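The Ferry to Dodov

Gaurav Sachdeva missed the four o'clock ferry because his suitcase burst on the harbour steps. It had belonged to his father and the catch had been weak for years. Shirts went everywhere. A woman selling tickets helped him pick them up and said the next boat to Dodov was in the morning.

He took a room above the chandler's in Clellell. The bill for the room was 1096, which seemed a lot until he worked out what it came to in his own money.

In the evening he went down and asked the chandler for rope. The man looked at the case and shook his head.

"Tape," he said. "Three times round. My brother went to Vovier like that and came home again."

Gaurav did as he was told. Then he sat on the bed and read his sister's letter once more. She had not asked him to come. She had only written that the house was sold and that the pear tree was in flower.

He was on the quay before it was light, holding the case by both ends.
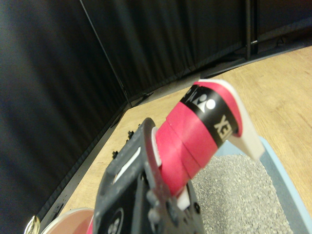

A roll of pink-red tape.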